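OK the Barbosa reissue is finally out and I have had it on repeat since breakfast, so you're getting a thread. Sorry to anyone who follows me for the bread.

Quick background if the name means nothing to you: Barbosa made two records, both dubby, both slow, both pressed in tiny numbers. The second one is the one people fight over. 500 copies, plain sleeve, no tracklist on the label. I have seen a real copy in the wild once and I didn't have the cash.

The new pressing is on Tedex, who already did that beautiful Amine double pack in August. Same mastering approach as far as I can hear. They leave the low end alone and they don't crank it. You have to turn the amp up and I love that.

A1 is "Trultoneo," the one everybody knows from the bootleg. On the bootleg the hi-hats sound like someone shaking a bag of rice in the next room. On this they sound like hi-hats!! There's a tiny delay on every fourth one that I had never heard before. Years of playing this track and I never heard it.
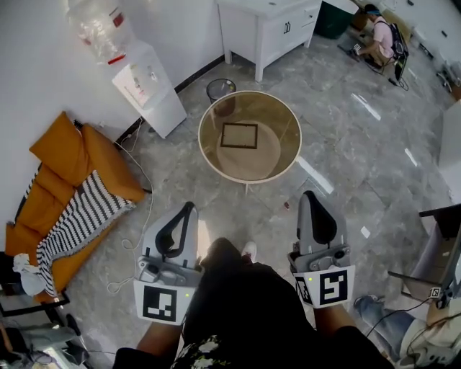 Both hands full, tile floor, white sneaker just showing

And the bass. It comes in so late. You get almost three minutes of chords and rim shots, and you start thinking maybe it's a beatless track, and then it slides in half a step under where you expect it. I laughed out loud in my kitchen.

DJ note for the people who asked: it drifts. I'm pretty sure the drum machine was played live and never locked to anything, so keep a hand on the pitch the whole way. If you want an easy blend, wait for the breakdown after the organ stab and bring the next record in there.

A2 is called "1832" and I have no idea why. The liner notes don't say. It's the shortest thing here, just a Rhodes loop and a voice going "yeah, okay, yeah" way back in the reverb. I used to skip it. I was wrong to skip it. It sets up the flip perfectly if you've got the patience to sit there.

OK flip side. B1 is the club one. Bongos, a cowbell that is far too loud (correct), and a synth line that keeps trying to resolve and then wandering off. Put this on in a small room with a decent system and watch what happens to people's shoulders.

I opened a set with it last night, off the new copy, to a room that was maybe half full and still getting drinks. Two people came up to ask what it was before it was even done. That's my favorite thing in the world. Better than a full floor.

B2 is the only one that was never on the bootleg, so for most of us it's a brand new Barbosa track. Let that sink in for a second. It's a version of B1 with the drums mostly pulled out and the synth line run through what sounds like a tape echo on its last legs. Seven minutes, and I could take 20.

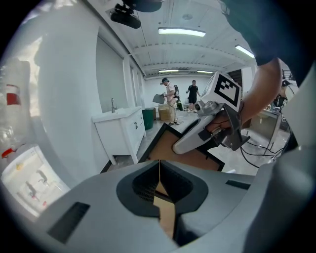 White handle, brown cardboard, gray curves

Small gripes, for balance. The center hole on mine is tight and I had to work it onto the spindle. There's a soft click about a minute into A2 — could be my copy, could be the source tape, if you have one please check and tell me. And I wish they'd printed the insert bigger, the text is tiny.

The insert is great though. There's a long interview about how the first record got made with one borrowed synth and a four-track that kept eating tape. There's also a diagram of the patch for the B1 lead, which I'm going to try to copy this weekend and absolutely fail at.

If you like this and want to keep going: the Amine double pack first, side C especially. It has the same feeling of everything happening just behind the beat, only warmer and with more hand percussion. The two play together really well. Amine side C into Barbosa B2 is going in every late set I do until people complain.

Somebody asked about the digital. It's up, it's fine, same master. But the fade on B2 is shorter there, I compared them, and the vinyl gives you a good bit more of that echo falling apart at the end. Worth it for the fade alone if you're that kind of person. I am that kind of person.

My shop had two left when I walked out. Go, go, go. Putting B1 on again now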